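Grirkow Splitterschutzfolie S4, Rolle 30 m

Nachrüstfolie für Fensterglas in Botschaften, Büros und Gästehäusern, in denen man das Wort »Sicherheitslage« öfter hört als »Mittagspause«. Die S4 hält die Scherben nach einer Druckwelle zusammen. Die Druckwelle selbst hält sie nicht auf, dafür gibt es Mauern, Abstand und gelegentlich die Vernunft der Beteiligten.

Rollenbreite 68 cm, glasklar, Montage innen. Artikelnummer 637. Wer breitere Scheiben hat, klebt auf Stoß und gewöhnt sich an die Naht.

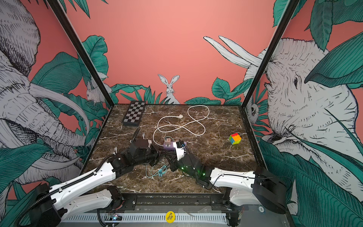
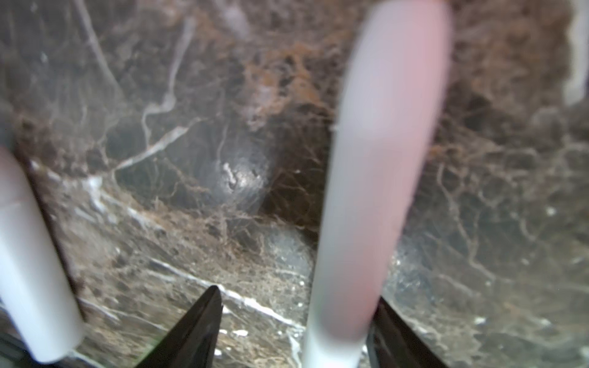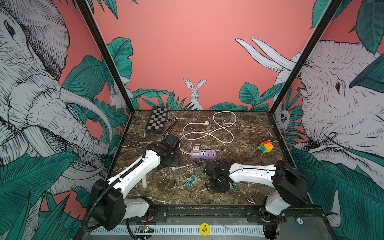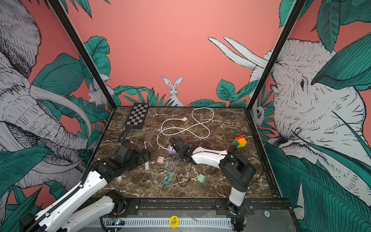
Kann die Folie auf bereits gesprungenes Glas geklebt werden?
Gesprungene Scheiben müssen vorher getauscht werden, die Folie haftet nur auf heilem, fettfreiem Glas zuverlässig.

Zur Montage: Scheibe reinigen, noch einmal reinigen, Folie nass auflegen, von der Mitte nach außen abrakeln. Danach 39 Tage nicht putzen, was erfahrungsgemäß die beliebteste Vorschrift im ganzen Datenblatt ist. Die Randanbindung Rineck ist separat zu bestellen. Ohne sie fliegt die Scheibe im Ernstfall am Stück ins Zimmer, immerhin sehr ordentlich.

Lieferung über Grerneto, in Krisengebiete nur mit Endverbleibserklärung. Die Formulare prüft Hae-won Tak, und zwar gründlich. »Diverse« ist kein Bestimmungsland.

Preis auf Anfrage. Nächste Charge im September.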